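Visita a la fábrica de vajilla Ashour: notas de recorrido

La jornada de puertas abiertas de Ashour se celebró el 19 de mayo de 2018, en dos turnos. Asistí al segundo, con entrada por el muelle de carga y acreditación en la oficina de expediciones. El grupo era reducido y lo condujo Unathi Jacobs, responsable de proceso de esmaltado. La parte de hornos corrió a cargo de Periklis Makris, de mantenimiento térmico.

La planta produce loza y gres para hostelería desde 1954. El edificio original se conserva en la nave de modelado, con cubierta en diente de sierra orientada al norte. Las naves de secado y cocción son ampliaciones posteriores, de estructura metálica, y se nota en el pavimento: entre una y otra hay una junta de dilatación mal resuelta que obliga a pasar los carros en diagonal.

Preparación de pasta

La pasta llega en polvo atomizado y se humecta en planta. La fábrica dejó de moler su propio feldespato hace años y el molino de bolas se mantiene solo para recuperar recortes. El recorte vuelve al circuito en una proporción que no quisieron precisar; según Jacobs, el límite lo marca la contaminación por hierro, que aparece después como punto negro bajo esmaltes claros. A la salida del tamiz hay un separador magnético de la casa Bronance que se limpia una vez por turno. El operario guarda el residuo en frascos etiquetados por lote, de modo que una partida con exceso de puntos se puede rastrear hasta el saco.

Conformado

Las piezas redondas se conforman por calibrado con cabezal calentado. Las ovaladas y rectangulares van por prensado isostático. Vimos en marcha una sola línea de calibrado, la de plato llano. El cabezal trabaja con una película de vapor entre metal y pasta, y la temperatura se corrige según la humedad de entrada. Cuando el cabezal baja de consigna la pasta se pega y arranca material en el centro del plato; cuando la supera, la superficie queda con un picado fino que el esmalte no siempre tapa.

El desmoldeo es el punto más lento. Los moldes de yeso absorben agua en cada ciclo y han de pasar por un secadero intermedio. La planta tiene moldes suficientes para que la línea no espere, pero el almacenamiento ocupa casi un tercio de la nave. Pregunté por moldes de resina porosa y la respuesta fue que se probaron en bol hondo y que la amortización no salía con las series actuales.

Esmaltado

Es la sección mejor ordenada de la fábrica. El esmalte se aplica por pulverización en cabina giratoria, con recuperación por cortina de agua. La gama en producción se limita a tonos mate y satinados de la serie Calodeck, que se vende a comedores colectivos y pequeños hoteles. Jacobs insistió en la densidad del baño como variable principal: se mide al inicio del turno y después de cada reposición, con picnómetro, y se anota a mano en una hoja que cuelga de la propia cabina.

Los verdes pálidos dan más trabajo que el resto. El pigmento es sensible a la atmósfera del horno y una diferencia pequeña de espesor se lee como diferencia de tono, sobre todo en el borde, donde el esmalte adelgaza por tensión superficial. El control se hace por comparación con patrón físico bajo lámpara normalizada. El colorímetro está en el laboratorio y se usa para arbitrar reclamaciones.

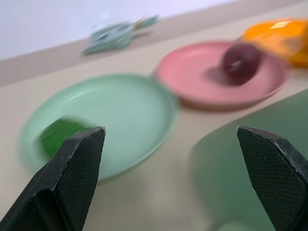
El pie de la pieza se limpia con una cinta de esponja húmeda antes de entrar en cocción. Si queda esmalte en el apoyo, la pieza se suelda a la placa y se pierden ambas. La cinta se cambia con una frecuencia fija, independientemente de su aspecto.

Cocción

El horno principal es de túnel, a gas, con vagonetas de masa térmica reducida. Makris explicó la curva sobre el registro de la semana anterior. La zona delicada es el enfriamiento, en el paso por la inversión del cuarzo, a poco menos de 600 °C, donde el gradiente debe ser suave para no fisurar las piezas grandes. Las fuentes se colocan en el piso inferior de la vagoneta, donde la temperatura varía menos.

El ciclo completo dura 14 horas. Se recupera aire caliente de la zona de enfriamiento para alimentar los secaderos, con un conducto que atraviesa la cubierta y que ha sido reaislado por tramos. El quemador del tercer grupo estaba fuera de servicio y su carga se repartía entre los contiguos; la revisión general está prevista para junio, con parada de línea.

Clasificación y embalaje

La clasificación es visual y sonora. La operaria golpea el borde con un mazo pequeño de madera y retira lo que suena apagado. Hay tres destinos: primera, segunda y recorte cocido, este último vendido como árido a Fanham, empresa de la misma zona industrial. La tasa de segunda en plato llano es del 5 %, según el panel de la sección, que no indica periodo.

Observaciones prácticas

El recorrido exige calzado cerrado y se entregan tapones en la nave de prensas. No hay aparcamiento para visitantes dentro del recinto. La tienda de segundas abre solo durante las jornadas de puertas abiertas y admite únicamente pago en efectivo. Quien quiera ver el prensado isostático debe pedir el primer turno, porque por la tarde las prensas están paradas para cambio de utillaje.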